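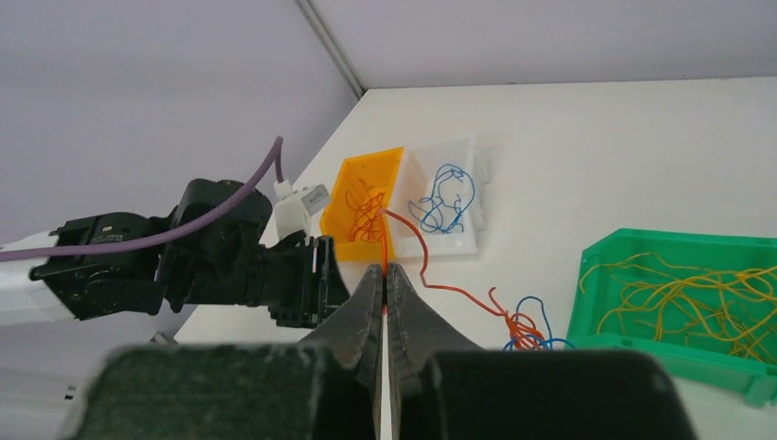 Pumlow Campground, site notes
Jan 16, 2018

Pumlow sits at 2560 feet on the north shore of Clirnum Lake, 15 miles up the county road from Mistov. I stayed six nights in September with a 24-foot trailer and am only now typing up the notes.

The last 2 miles are gravel. The grade is moderate, but there is one tight left turn just past the Dinsa Creek bridge. Swing wide and watch the rear corner on the inside bank. Longer rigs should use the upper entrance, which adds a few minutes.

The lake loop has electric and water, no sewer. Power at my post read 118 volts in the morning and dropped to 111 in the evening with the neighbors running air conditioning. Water pressure was high enough that I left the regulator on the whole time. The dump station is by the exit and has one lane, so there is a line before noon.

Pads are packed dirt and slope toward the water. I needed two blocks under the left wheels – more on the sites closest to the boat ramp.

Cell signal was one bar at the picnic shelter and none at the site. Polyxeni Dimitriou wrote to ask about kayak access: there is a gravel launch east of the ramp, free, with parking for six cars. The trail to the dam starts from the same lot.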